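The pitch for the robotics club at Stunddale is that a machine will soon fold your laundry. I went in January with my doubts packed. The club has 12 members and one stubborn goal – a folded shirt, start to finish, with no human help.
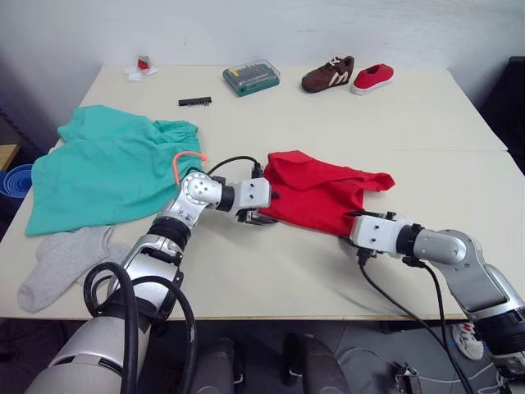 Two arms, one red cloth: the Stunddale club's project, called Dustero.

Zuweira Quartey, who leads the club, says it will be ready for the Prydderch contest in 5 months. I asked what counts as folded. She said the rules leave that to the judges, and I wrote it down twice.
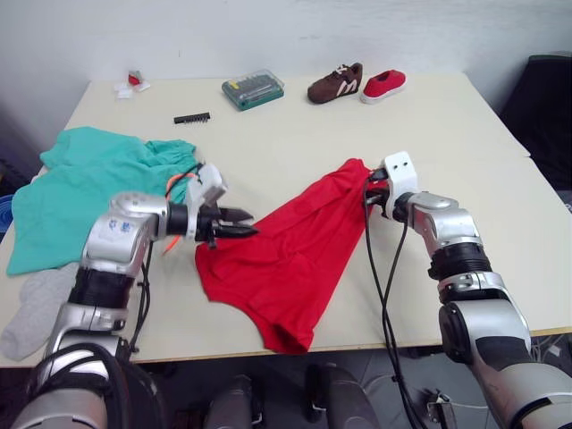
A contest shirt comes out of a bag, and teams get four minutes with it. My own record is better than that, and I hate folding. Quartey thinks the students learn plenty either way. Maybe so, but the flyer promised me laundry.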